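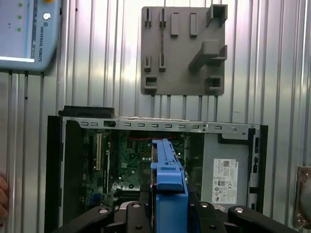 Plenelstead wants your rates to pay for its computers

Nov 22, 2018

I went to the budget meeting so you wouldn't have to. Three hours on a plastic chair, and the item I'd gone for got eleven minutes, most of it taken up by someone from the gallery asking about bin collection.

The item was the provincial connectivity grant. If you've missed it, the province has been handing Plenelstead $800 thousand a year toward what the budget papers call "digital service delivery". In April the town passed a motion saying it would not share its bylaw complaint records with the province's new enforcement office. The enforcement office didn't like that. By the end of summer there was a letter suggesting that future grants would be "considered in light of municipal cooperation", and you don't need a law degree to work out what that's code for.

I should say where I stand, because people in the comments always want to know. I thought the April motion was reasonable. A complaint about somebody's fence shouldn't end up in a provincial file on who lives in the house. I also thought, and wrote at the time, that council had passed it without asking what it might cost. Both of those can be true and I'm a bit tired of being told to pick one.

What I hadn't expected was how badly both sides would argue it.

The province's case

The province says this is about accountability. Public money, public rules. Fine. Except the grant agreement was signed two years before the enforcement office existed, and there isn't a word in it about complaint records. I've read it. It's 64 pages and it's mostly about reporting deadlines and what colour the logo has to be. If the province wanted records in exchange for money, it could have put that in the agreement and let towns decide whether to sign. Adding the condition later, in a letter, with no vote in the legislature, is a funny sort of accountability.

And I'd take the principle more seriously if it were applied evenly. There are towns up the valley that haven't filed a proper spending report since they got the grant, and they haven't had a letter. I asked the ministry why. I got a reply thanking me for my interest.

The town's case

The town, meanwhile, says that losing the grant would be a catastrophe. Councillor Despina Sandu used that word, and then used it again in case we'd dozed off. According to her, we'd lose online permits, online tax payments and the booking system at the rink, and there'd be lineups out the door at the municipal office.

Would there? I went looking for where the money goes, and I'm not convinced anyone at the front table had done the same. A good chunk goes to Ferkix for the permit software. Another chunk goes to a support contract with Stilasel, renewed last year without a tender on the grounds that Stilasel already knew the system. (Well, yes. They would.) The rest is in a line called "modernization, other", and when Amber Van der Linden, who asks better questions than the rest of them put together, wanted to know what "other" meant, she was told staff would get back to her.

I've been going to these meetings long enough to have a feeling about things staff will get back to you on.

So when I hear "catastrophe" I'd like to see the list. Which services stop? On what date? What does it cost to run the permit system for a year if you take out the extras? Perhaps it really is the full amount. Perhaps it's half. You can't ask people to defend a principle at any price and then be vague about the price.

The 171 dollars

Here's the number that'll be going around. The finance report says replacing the grant out of property taxes would mean an extra $171 a year for the average household. It's already on the signs at the corner of Russo Street, in red, with an exclamation mark.

I have some trouble with it. It assumes the whole grant disappears in one go, when the letter doesn't say that. It assumes every dollar of it gets replaced, including "other". And "average household" is doing a lot of work in a town where the new places by the lake pull the average up. If you're in one of the older streets your share would be lower. If you rent, you'll pay it anyway, just without getting a bill with your name on it.

None of this makes the number a lie. It's the worst case, printed as though it were the forecast. I noticed that the people who want the April motion repealed quote it to scare us, and the people who want the province to back down quote it to show how cruel the province is being. It suits everybody, so don't hold your breath for a better one.

Will the province do it?

My guess is no, or not all of it. Cutting off a town's tax payment system the winter before an election would be a strange move, and our MLA has had her picture taken in front of too many grant cheques to enjoy seeing one bounce. There's also the question of whether the ministry can lawfully attach a new condition to money already promised under a signed agreement. The town's solicitor thinks it can't. The province's lawyers presumably think it can. I've been wrong before about what governments will and won't do when they're annoyed, so take that for whatever it's worth.

What I'd like, and won't get, is for council to publish the contracts, explain "other", and come back with a real figure before the vote. If the services are worth keeping and the motion is worth keeping, I'd pay my share of the difference and grumble about it in the usual way. I'm not going to agree to it on the strength of the word catastrophe.

The vote has been put off to the next meeting. Written comments go to the clerk's office, and they do have to be in writing, with your street address on them. The online form was down when I tried it last night.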